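Appel à candidatures : résidences de fabrication avancée, atelier Sornero de Cerkurstead

Publié le 21 mars 2018

L'atelier Sornero ouvre sa nouvelle halle de prototypage aux petites entreprises, aux laboratoires et aux équipes étudiantes qui ont une pièce à faire naître et pas encore les machines pour y arriver. Nous avons reçu un financement régional pour compléter notre parc, les dernières caisses sont déballées, et nous avons très envie de voir ce que vous allez en faire !

Trois résidences sont proposées pour cette première session, qui commencera en octobre. Chacune donne accès à l'atelier pendant toute la durée du projet, avec un interlocuteur technique attitré et une enveloppe de 4 000 euros destinée à la matière, aux essais et aux déplacements. Il n'y a pas de frais d'inscription et nous ne prenons aucune part dans votre société ni dans vos brevets.

Ce que vous trouverez sur place

La halle couvre 333 mètres carrés, de plain-pied, avec un quai de livraison côté rue. Vous y aurez accès au frittage laser de polyamide, à l'impression résine haute définition (très demandée pour les modèles de fonderie à cire perdue), à une fraiseuse cinq axes, à un four de déliantage et à un poste de finition complet : microbillage, tribofinition, teinture des pièces. Le contrôle dimensionnel se fait dans une salle attenante, climatisée, où l'on peut aussi scanner des pièces existantes pour lesquelles il ne reste aucun plan. C'est un cas que nous rencontrons souvent avec les ateliers de maintenance, et nous aimons beaucoup ce travail-là.

Pour les pièces métalliques, nous travaillons avec nos partenaires de Guimarães, qui disposent d'une ligne de fusion sur lit de poudre. Les fichiers partent de Cerkurstead, les ébauches reviennent brutes et l'usinage de reprise se fait chez nous. Un séjour d'une semaine à Guimarães est possible pour les résidents dont le projet le justifie ; dites-le dans votre dossier, même si vous n'êtes pas encore sûrs.

Qui peut candidater

L'appel s'adresse aux entreprises de moins de 53 salariés, aux équipes de recherche publiques et aux groupes d'étudiants à partir de la troisième année, accompagnés par leur établissement. Vous pouvez venir de n'importe quel secteur : mécanique, bijouterie, instruments de musique, orthopédie, équipement agricole, textile technique... Il n'est pas nécessaire de savoir déjà concevoir pour l'impression 3D, nous organisons une formation pour tout le monde au début de la résidence. En revanche, il faut qu'au moins une personne de l'équipe sache se servir d'un logiciel de CAO et puisse être présente à l'atelier deux jours par semaine.

Nous lirons avec un intérêt particulier les projets qui portent sur la réparation, l'outillage en petite série ou l'adaptation d'objets du quotidien. Les projets d'armement ne sont pas éligibles.

Comment se déroule la résidence

Les premières semaines sont consacrées à la formation, à la revue de conception et au choix des matériaux. Viennent ensuite les essais, avec des créneaux machine réservés d'avance. Gardez de la marge dans votre planning : une première pièce sort rarement bonne, et la deuxième apprend souvent plus que prévu. La fin de la résidence sert à préparer le passage en série, le chiffrage et, si vous le souhaitez, une présentation aux industriels de Neditport, qui viennent chaque année visiter l'atelier.

Les résidents s'engagent à rédiger une fiche technique de deux pages sur un point de méthode de leur choix (un réglage, un échec instructif, un montage d'usinage). Elle sera mise en libre accès. Le reste de vos résultats demeure confidentiel et un accord est signé dès le premier jour.

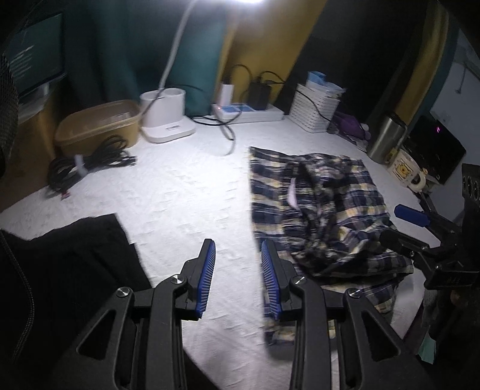 Pince à main, patins bleus striés, au-dessus d'un vêtement à carreaux.

Votre dossier

Envoyez-nous un seul fichier PDF de six pages au maximum, en français ou en anglais, comprenant :

- une présentation de l'équipe et de la personne référente ;
- la pièce ou l'ensemble à fabriquer, avec au moins un croquis coté ;
- ce que vous avez déjà essayé, par quel procédé et avec quel résultat ;
- les matériaux envisagés et les contraintes d'usage ;
- un calendrier et un budget prévisionnel simple.

Les croquis à main levée sont les bienvenus. Joignez les fichiers 3D seulement si vous en avez déjà, au format STEP de préférence.

Les équipes présélectionnées seront invitées à passer une demi-journée à l'atelier, avec visite des machines et discussion autour du projet. Les frais de train sont remboursés sur justificatif. Toutes les candidatures recevront une réponse écrite, avec quelques remarques techniques.

L'atelier est accessible en fauteuil roulant, poste de finition compris. Si vous avez besoin d'un aménagement particulier, signalez-le en tête du dossier.

Les candidatures se déposent par le formulaire de la page Résidences du site de Sornero. Pour toute question sur un procédé ou une faisabilité, écrivez-nous par la page Contact avant d'envoyer votre dossier, en indiquant « Résidence Cerkurstead » en objet.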